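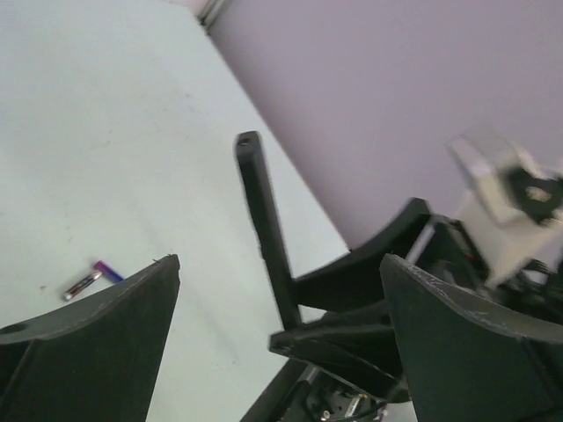 White tabletop against a pale wall.

Zedham Lighting – Your Questions Answered

We get a good many emails about our desk and wall lights, and we do read every one of them! The same few questions come up again and again, so we've gathered them on one page. If yours isn't covered, please write to us and we'll be happy to help.

Which bulb does the Gilchrist desk lamp take?
None at all. The light source is built in, which keeps the head nice and slim. It gives 510 lumens on the highest setting, and most people find that plenty for reading or paperwork. If you like a softer light in the evening, turn the dial on the base all the way to the left and then bring it up slowly until it feels right.

Can I use the Drosa wall light in my bathroom?
We'd love to say yes, but please don't. The Drosa is made for dry rooms only – bedrooms, hallways, living rooms and so on. For a bathroom have a look at the Ulemex range, and ask your electrician where in the room it may go, as local rules do vary quite a bit.

My Ulemex flickers when I dim it. Is it broken?
Probably not! Nine times out of ten it's the dimmer on the wall. Older dimmers were made for bulbs that used a lot more power, and they can struggle with a light that draws so little. Try the light on an ordinary switch first. If the flicker goes away, a newer dimmer marked for LED use should put things right. 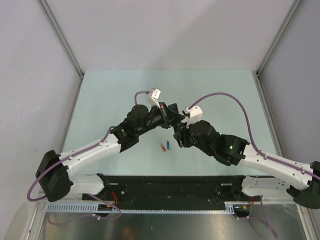
If it still flickers on a plain switch, get in touch and we'll arrange a replacement, provided you're still within the warranty period. Have your order number handy, along with the model number from the label on the back plate (2444 for the small Ulemex, 457 for the large one).

How long is the cord on the Gilchrist?
It's 60 inches from the base to the plug. We do sell a longer one, in black or white, and it simply pushes into the socket at the back.

How should I clean the shade?
Switch off, unplug and let everything cool down. A soft dry cloth is all you need, and for sticky marks you can dampen it a little. Please skip the spray cleaners, even the gentle ones – they leave a cloudy film on the Drosa shade that is very hard to get off again.

Page last updated 15/04/2018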